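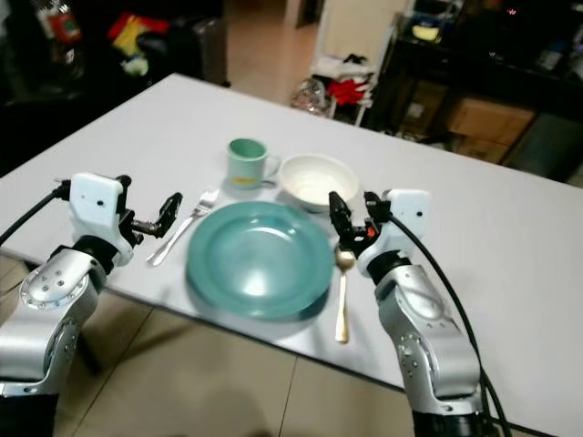 Viorica Dinu wrote back within the hour that the fork goes left, the spoon goes right, and the rest is up to whoever's doing the dishes.

Home Kitchen & Table Ask Members
2 min read

Mixed cutlery on a plain white table?
Oana Munteanu

I've got a big teal-green plate I love, a silver fork and a gold-toned spoon, and my sister says they can't sit on the same table. Is she right? Also, where do I put a soup bowl and a mug when there's no room on the sides?

Viorica Dinu

Mix away! I've had silver and gold together for 14 years – my mother-in-law has stopped mentioning it. A strong plate color like yours helps, the metals look picked out on purpose. Mug and bowl can both go behind the plate. I turn the mug handle to the right, but my husband's a lefty so his goes the other way.

Eusebio Escobar

just use what you have

Tudor Matei

I'd put the bowl nearer than the mug if soup comes first, otherwise you're reaching over everything. And if it still looks odd to you, get a second gold piece. I found 2 forks at Zistwood last October, not a perfect match for my spoons but close enough at dinner – the knives they had were awful though.

Contact | © Skestora | Back to top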